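**Ticket 313 — Lodham office, wifi drops in back half of building**
Opened Jan 12, 2020. Status: open, waiting on part

Reported: laptops fall off the network every few minutes past the kitchen. Phones too. Front desk fine. Been going on since December, people just lived with it.

Tried so far:

- rebooted the Hukport router, no change
- moved the back access point off channel 5, better for an hour then same again
- swapped the patch cable, nope
- forgot and rejoined network on 2 laptops, both dropped again before lunch 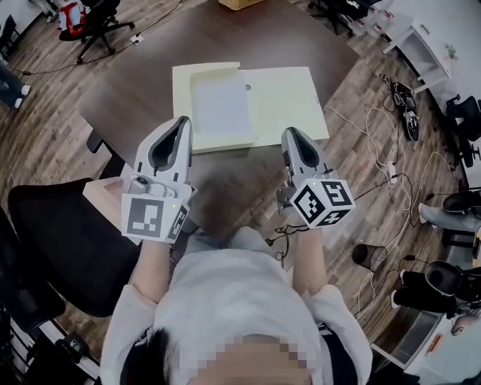

*At the brown table, gray sweatshirt, both hands busy.*

Log on the access point shows 3,009 retries overnight with the building locked up. So not load. Somthing is wrong with the link itself or the power to it. Checked the injector — warm, and the light flickers if you nudge the plug. Pretty sure that's it but want to rule out firmware first.

Firmware: was on the old Juvska build, updated, came back up clean. Dropped again after twenty minutes. OK so not firmware.

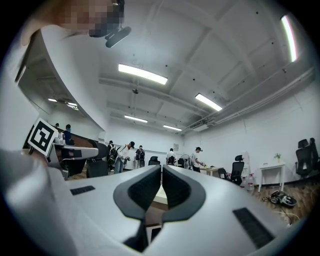

Borrowed the injector from the Kashyap room, plugged it in at the back. No drops all afternoon. Ping steady, calls fine, printer came back by itself too (didnt know it was on that one). Had to put the borrowed one back at end of day, they need it for the door phone.

**Next:**

- order new injector, same voltage, check the label before buying
- zip tie the plug so it can't get knocked
- leave the back access point off tonight
- tell people to use the front network till then, password is unchanged

Keep ticket open until the new one has run a full week.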